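Cable management, round four

I have now spent more evenings on the cables than on the robot arms they serve. The arms went together in a weekend. The cables started in July and show no sign of being finished with me.

For anyone new: the project is called Groris, it lives in the back of the shared workshop, and it is two arms bolted to the front of a table with walls on three sides. Saulius Luik did the arms. I did the walls, which have never once needed recalibrating, thank you.

This month's job is handing things over. One arm holds, the other arm holds, and at some point they are supposed to agree on who lets go. We began with a foam block. Foam forgives everything, so we learned nothing and moved on to headphones, which bend, twist and bring their own wire to the party.

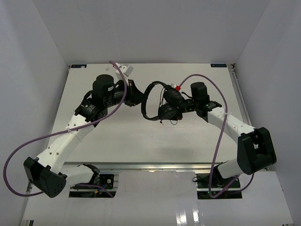

Both arms on the headphones, with the purple cables taking the scenic route.

The current log says 408 attempts. I have asked Saulius what share of those he would call a success and he has asked me to define success – we are still in talks.

My own contribution was moving the ties on the purple runs. Too tight and the wrist complains at full reach, too slack and the loop goes looking for something to catch on. I wrote 15 lines of code to slow the wrist down near its limit and deleted most of them the next morning.

Apostolos Galanis wants us to try a bath towel next. I've asked him to wait until I've redone the left side.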